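3.2 Standort, Substrat und Blühdauer

Versuchsfläche Ornano, Südhang, leicht kalkhaltig, Drainage gut. Gepflanzt wurden 160 Jungpflanzen der Sorte Itora (Aubrieta, polsterbildend), dazu als Vergleich die ältere Sorte Apaza. Pflanzabstand bei beiden gleich. Keine Düngung im ersten Jahr, Rückschnitt nach der Blüte um ein Drittel.

Itora schloss die Polster bis Oktober fast vollständig. Apaza blieb lückig, vor allem am Hangfuß, wo das Wasser länger steht. Ausfälle nach dem Winter: 17 Pflanzen, alle Apaza, fast alle am Hangfuß. Schneckenfraß kam vor, wurde aber nicht getrennt erfasst (siehe Abschnitt 5). Blühbeginn bei Itora Ende März, bei Apaza etwas später. Mittlere Blühdauer Itora 41 Tage. Für Apaza kein belastbarer Wert, zu viele Lücken in den Boniturbögen.

Samenansatz: Kapseln von Hand geerntet, Mitte Juni, jeweils am frühen Vormittag. Insgesamt 1315 Kapseln, davon der größere Teil von Itora. Kapseln mit sichtbarem Pilzbefall vorher aussortiert. Trocknung bei Raumtemperatur, danach Reinigung über Handsieb. Die Keimprüfung lief im Haus Cinditora, auf feuchtem Filterpapier, ohne Kältebehandlung. Ergebnisse dazu in 3.3.

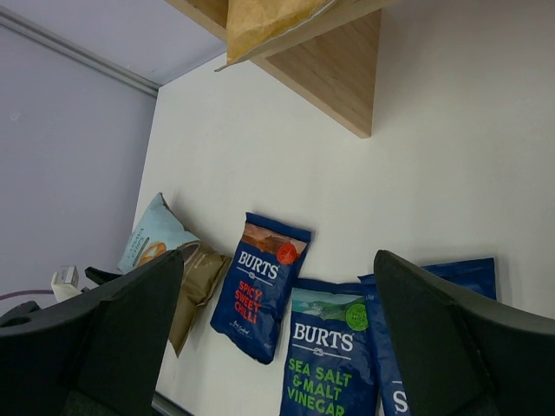
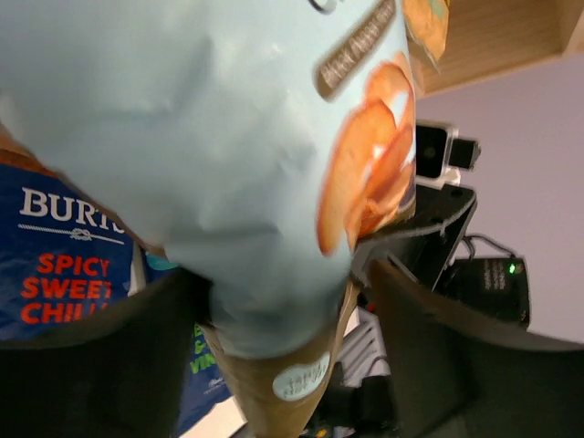
Abb. 4: Hellblaue Chipstüte, oben mit weiteren Snackpackungen in einer Reihe, unten im Greifer.

Die Lagerung des Saatguts bleibt der schwächste Punkt der Arbeit. Ein Teil lag in Papier, ein Teil in verschlossenen Folienbeuteln, Temperatur nur unregelmässig notiert. Folie schützt vor Luftfeuchte, setzt aber voraus, dass die Samen beim Verschließen trocken genug sind. Mechanisch ist sie auch nicht unproblematisch: dünne Beutel legen sich unter seitlichem Druck in Falten, wie am schmalen unteren Ende der Tüte in Abb. 4 unten, und bei den feinen Aubrieta-Samen bleibt in solchen Falten leicht etwas hängen. Beim Umfüllen deshalb jeden Beutel glattstreichen und ausklopfen, erst dann wiegen. Für die Folgeaussaat im September wurde nur noch Satgut aus Papier verwendet. Vergleich beider Lagerarten steht aus.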